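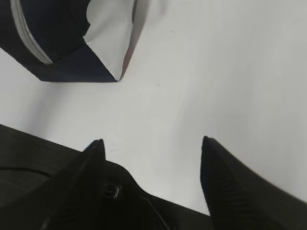
Section 4. Setting up the Groven G30 thermometer for packed lunches

Search this manual
Type a part number or keyword
Go

The G30 reads the air temperature wherever you put its probe. It doesn't know what your sandwich is doing. The box promises "all-day confidence," and we would ignore that wording. Treat the number on the display as a hint until you have done the ice check below.

Before you start

You need the display unit, the probe (part 2549), two AAA batteries, a tall glass of ice and a lunch bag you already own. The Groven bag sold beside the thermometer did no better in our kitchen than an old one with a decent zipper.

4.1 Ice check

1. Fit the batteries. The door on the back feels as if it has closed before it has, so press until it clicks.
2. Fill the glass with ice, top it up with cold water and stir.
3. Hold the probe in the middle of the glass, clear of the sides, for 300 seconds. The quick-start card says 30, and on both of our units the reading was still falling at that point.
4. Read the display. It should show 32°F. If it is off by one degree, write the difference on a piece of tape and stick it to the back. If it is off by more than that, send it back.

Note: The "auto-calibrate" button only resets the clock and the stored high and low readings. Drita Kos pressed it on six occasions before checking it against a glass of ice, and the error was the same each time.

4.2 Placing the probe

1. Chill the empty bag overnight if you have the shelf space.
2. Open the main compartment all the way and lay the cold pack flat against one side.
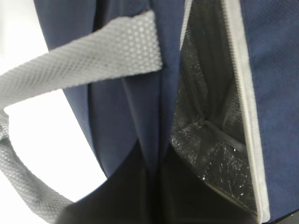

Fig. 4-1. Main compartment with the zipper partly open.

3. Clip the probe to the side opposite the cold pack. Clipped to the pack itself, it will give you a lovely low number that says nothing about the food.
4. Run the wire out at the end of the zipper track and close the zipper up to it. Don't force the slider over the wire.

Caution: The wire is thin, and the warranty leaves out "pinch damage." A replacement probe costs nearly as much as the set.

4.3 What to leave out of the test

Whole fruit, crackers and bread don't need to be kept cold. Pack them if you like, but don't place the probe near them and call it a result.

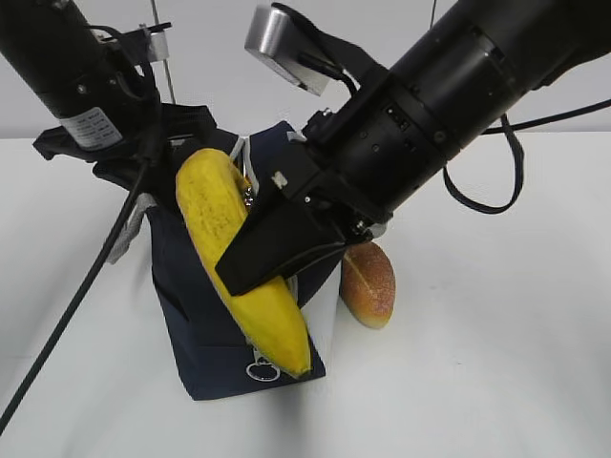 Fig. 4-2. Banana with a navy fabric bag.

Meat, cheese, cooked rice and anything with mayonnaise are what you want to measure. Put them in straight from the fridge.

4.4 Trial run

1. Pack the bag as you would for an ordinary day, and note the time.

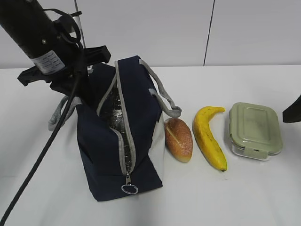 2. Leave the closed bag where it normally sits until noon. A hallway hook and a parked car are different tests.
3. Read the stored high before you open the zipper. Above 40°F, add a second cold pack and run the trial again.
4. Repeat on another day. One good Wednesday in January proves very little about June.

Error code 591 means the probe is unplugged or the wire is broken. Groven's card calls it "low battery." Nanami Honda changed the batteries twice before trying the plug.

This site uses cookies to remember your manual and language. Accept / Manage settings

Brivwood Home Manuals | Contact | Copyright Brivwood | Back to top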